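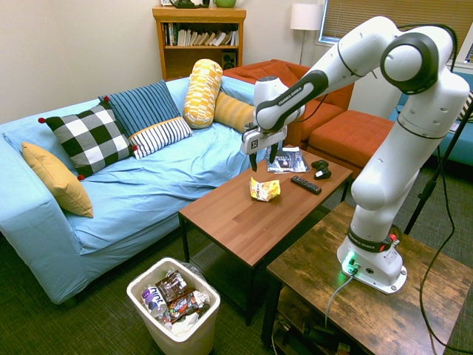 The fault that set back the Mernine project by most of June took less than a second, and for a while the people in charge of it didn't agree that it was a fault at all.

Mernine is the tidying program built by Lusico, a small company that wants to sell robot arms to people who can't bend or reach well. The pitch is simple. You leave the room in a mess, the arm puts the trash in the can and leaves your things alone. I have heard that pitch, or one very close to it, from three companies now, and I went to see Lusico expecting to hear it again.

Instead I got a log file. On a Friday, late in a run of 421 pickups, the arm closed on a wrapper, lifted, and lost its grip. The software didn't notice. It carried on to the can, opened its empty fingers over it, and marked the job as done. Then it came back for what it believed was the next piece of trash and drove its fingertips into the tabletop hard enough to trip the force limit.

"It stopped the way it's supposed to," said Jianguo Jiang, who runs the test room. "I'd call that the safety system working."

Rekha Nigam, the engineer who wrote the incident report, would not. Her complaint is about the step before the stop. The arm had a wrong picture of the table and acted on it with full confidence. If a hand had been resting there, she told me, the force limit would still have kicked in, but only after contact.

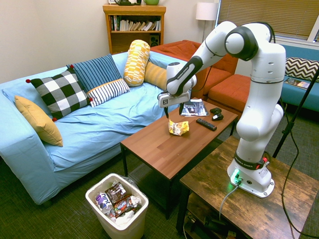 She went back through the earlier logs and found 24 more drops that had been counted as successes. None had ended in a collision, so no one had looked. The success rate Lusico had been showing investors included every one of them. When I asked Jiang whether those investors had been told, he said the figures were "being refreshed."

The cause is almost dull. Mernine judged a grip by how far the fingers had closed. A hard object holds them apart, and a miss lets them shut all the way. Thin packaging lands somewhere in between, and the cutoff had been tuned on boxes and cups. Madhu Uniyal, who did the tuning, says she flagged it and was told wrappers would come later. Wrappers are most of what people leave on coffee tables.

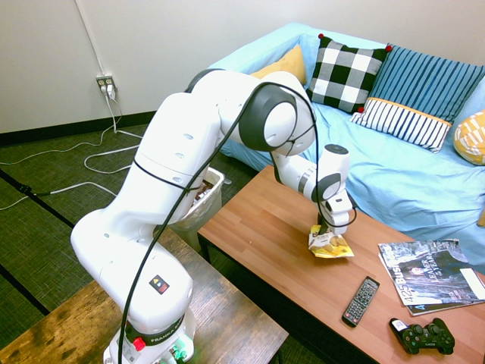
Lusico's fix has two parts. The arm now checks the grip again after lifting, and it slows down over the last stretch before it touches the table. Neither helps much with the pickup itself, and a chip bag remains a nasty thing to ask a gripper to handle. With the fingers closed on one that lies flat against the wood, there is very little between them and the tabletop, and the remote control and the game controller are sitting on the same table. Uniyal would like a proper sensor in the fingertips. Jiang says that would add up to 2 months and a cost he wouldn't name.

Kiran Awasthi, a safety consultant who read the report at my request, thought the repair was reasonable and the timing was not. "They found this by hitting a table," he said. "I'd want to know what they plan to hit next."

Lusico still intends to put the arm in its first private home after the summer. Nigam has asked for another full set of runs before then, with soft trash only and every drop counted as a drop. As of my last call, the request was waiting for Jiang's signature.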